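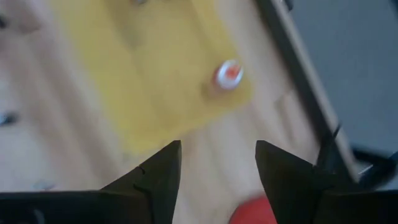 Lids, vials and small bottles: the big sort

Quick one this issue, newsletter is already late. The Wallen swap shelf got another donation from Skerura, mostly small bottles and the caps that may or may not go with them. So it's sorting time again. Some 400 pieces to get through before June, more if Lenihan sends the drawer they keep promising.

How to do it: bottles up on the yellow, loose caps down on the wood, vials off to the side. Blue caps stay on the vials please. Lamp is clamped at the back corner, use it, small threads are murder to match in bad light.

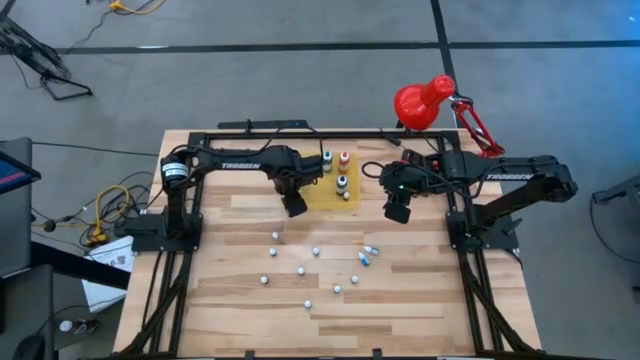
Umis wrote in that matching by color is a waste of time, go by thread first and color after, becuase half the white ones look the same and none of them fit each other. Fair point. We'll try it that way. Anything that won't screw on in two tries goes in the odds jar.

Still wanted: droppers, corks, anything with a wide neck. Not wanted: cracked lids, mystery liquids, sticky labels you gave up on halfway. Rinse first!! And dry them with the caps off.

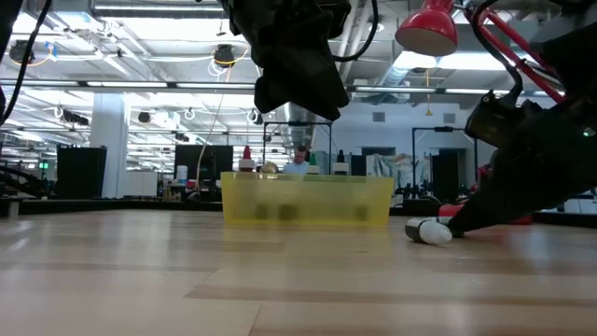
1 min read

Yellow bin is for the matched ones. Stand them up in rows, dont stack. Labels facing out if they have one. Full bins go on shelf 47, list goes in the folder, same as last time. More next issue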